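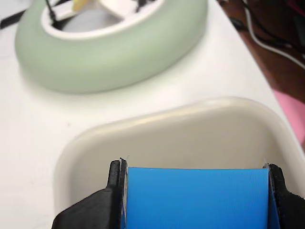

How to hand part of a packing bench over to an arm without upsetting the people who work there

When we brought the first arm onto the sorting bench at Zudevberg, I had a tidy schedule and very little idea of what the change would feel like for the crew. What follows is the way I would do it now, and I hope it saves you a few long evenings!

Step 1. Pick one dull job. Ours was moving small blue blocks from the tabletop into a tray, over and over, which had been giving people sore wrists for years. Ask the crew which job they would gladly give away - they will have an answer ready.

Step 2. Practice off the line. Set up a small table well away from the daily orders and let everyone have a turn at running the arm. We gave it 5 weeks and some 500 practice picks before it went near a customer's box.

Step 3. Start with very little. Lay out a block or two near the fingers, with the tray within easy reach, and only add more when the whole crew is comfortable with the stop button.
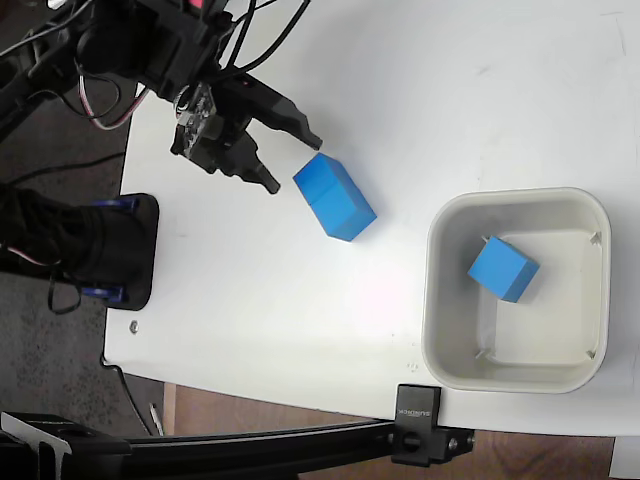
Riquelme wrote to me after reading an early draft of this page: we skipped the practice table and I still regret it, people felt the arm had been dropped on them overnight, and it took until May before anyone would stand next to it by choice.

Step 4. Rewrite the jobs before the arm goes live. Somebody has to refill, check and reset, and that belongs in the schedule (and in the pay talk, please) and shouldn't be squeezed in around everything else.

Step 5. Keep a notebook by the bench. Write down every dropped block and every odd noise, and go through the pages together over coffee at the end of the shift. Our first one is full, coffee rings and all, and we have just started the second.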